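Wrist cam and soft pads for the shop arm, part 2

Part 1 was the base and the wiring. This one's the gripper end, so pads, camera mount, and the first pick test. Took me an evening, would've been less if I'd read my own notes.

You need: the two printed fingers, green pad material (I used the Tirix sheet, any grippy foam is fine), M3 screws, a small USB cam, zip ties, contact glue.

Pads first. Cut them a hair oversize. Rough up the fingertip, glue, clamp, leave it alone for 18 minutes. Trim after, not before. I trimmed before on the first pair and had to toss it.

Screw the linkages down snug but they still need to swing free. If it binds, back off a quarter turn and cycle it by hand. Dont use threadlocker until you're happy.

Camera goes behind the fingers, tilted down so both tips show at the bottom of the view. You want table in the middle and pads in the corners. Plug in, check the feed BEFORE tightening the mount.
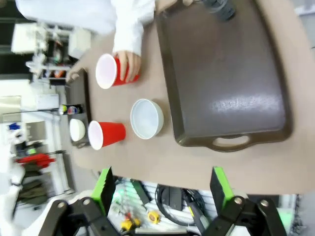 Wrist cam view, cups on their sides, both pads showing.

Watch for glare. A shiny dark tray will throw a bright spot right where you're trying to grab. Move the lamp or lock the exposure, I did both.

Start with plastic cups. Light, cheap, easy to see in red. Set grip force to 50 in the Fomov config and go down from there if they buckle. Bowls come later, the rim is a pain and you'll want a slower aproach.

Last thing, loop the cam cable with enough slack for a full wrist turn. Mine pulled out at 2 in the morning.

Comments

Dranelier: what glue? mine peels after a day

benchrat: same. wiping the tip with alcohol first fixed it for me

Özkan: Does the force setting carry over after a reboot? Mine goes back to default.

benchrat: hit save in the config, then restart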